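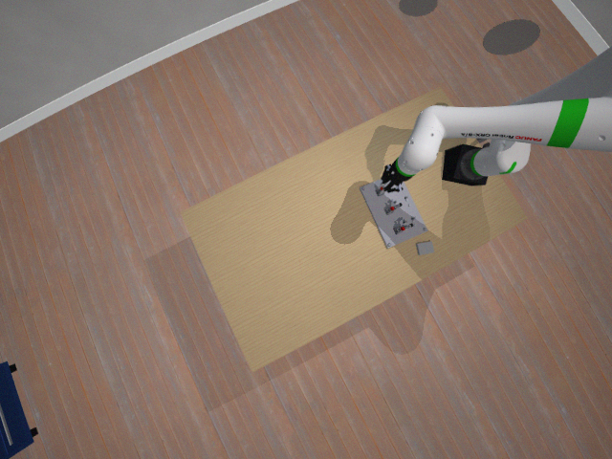 Reviews > Home & Finishes

June 16, 2024

1,513 shares

So I finally finished my can of Mallard, and I mean finished it, scraped the bottom with a popsicle stick, and I think that means I'm allowed to have opinions now. If you haven't run into it, Mallard is one of those one-coat wax oils for wood tables. You wipe it on thin, you wait, you wipe it off, and you're supposed to have a surface you can put a soup bowl on by the weekend. I bought mine in November for the kitchen table, then used what was left on a bookshelf, two stools and (don't laugh) a rolling pin handle.

First thing, the can. I hate the can. The lid is the pry-off kind and it's thin, so by the third opening mine had a wavy edge and wouldn't seal. I ended up pouring everything into a jam jar with plastic wrap under the lid and it kept just fine in there until spring. For what they charge they could put a screw top on it!

The stuff itself I love. It's thick, a little like warm honey, and it smells of oranges for a day or so before it settles down into a faint candle smell. It goes on easily with an old T-shirt. Do go thin, though. Thinner than you think. I put it on the first stool the way I'd butter toast and it stayed tacky for almost a week, and I had a cat that week, so you can imagine the seat. The second stool got maybe half as much and was ready to sit on in two days.

Sanding matters more than the instructions let on. They say 120 grit and go, but on my table (pale maple, pretty tight grain) 120 left little swirls that only showed up once the oil hit them. I sanded one end back, went up to 220, and that end came out so much nicer that I had to do the whole thing over. I was cranky about it for an evening. Anyway, if you're buying a can, buy the finer paper at the same time and save yourself the trip.

Color next, and people do get worked up about color. I used the one they call Natural. It warmed up my maple a little, toward straw, and I wouldn't call it yellow. On the pine bookshelf it went quite a bit more golden and I didn't like it as much. There's a white-tinted version too that's supposed to keep pine looking bare, but I haven't tried it, and at that price I'm not going to buy a can to find out.
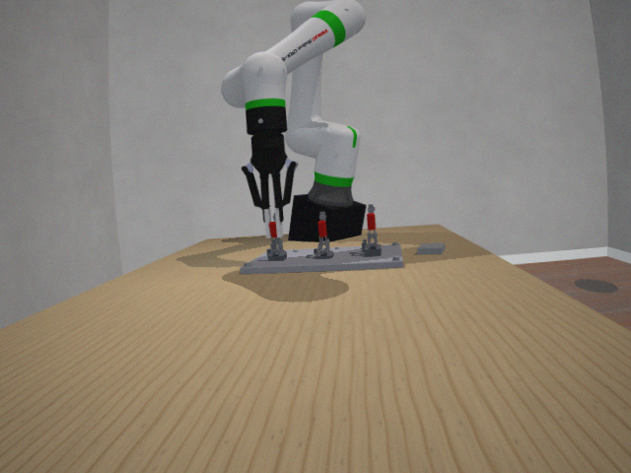

Neema Khaemba tried the white-tinted one on a pine dresser and told me it looked chalky in the corners until she went back over it with a dry brush, and then it was lovely, and she'd pick it over Natural any day. So there you go, maybe I will try it after all.

How does it hold up? Pretty well. Coffee rings wipe off if I get to them the same morning. Red wine left overnight gave me a pink shadow that I sanded out by hand and touched up with a dab from the jar, and I can't find the spot now. A hot pan did leave a white mark, so use a trivet like a grown-up. The rings from cold glasses are gone by the time I've done the dishes.

I'd used Primora before this, for years, and it's a perfectly decent oil that costs half as much. But you need three coats, with a day between each one, and every time I did the table we ate dinner on the couch for most of a week. With Mallard we missed two dinners. If you live alone and don't mind the couch, get the Primora and spend the difference on sandpaper.

Would I buy it again? I already have, a smaller can this time, for the front hall bench. Four stars out of five, and the missing star is for that lid.

One more thing, lay your oily rags out flat outside until they're stiff. Don't ball them up in the trash. They can heat up by themselves and catch fire, and it's printed so small on the back of the can that I only read it after the first stool.

Comments

Jericho Policarpio
Same problem with the lid. I tap mine shut with a rubber mallet and a scrap of wood and it's stayed round so far.

Adhiambo Kirui
Did you do the underside of the table too? Mine cupped a bit after I only oiled the top.

Impi Jääskeläinen
Tight-grained maple should get 240 if you ask me, but 220 is fine. Water it first to raise the grain, let it dry, then do the last sanding.

Felista Urio
Bought the Primora after reading this, we like the couch.

Load more comments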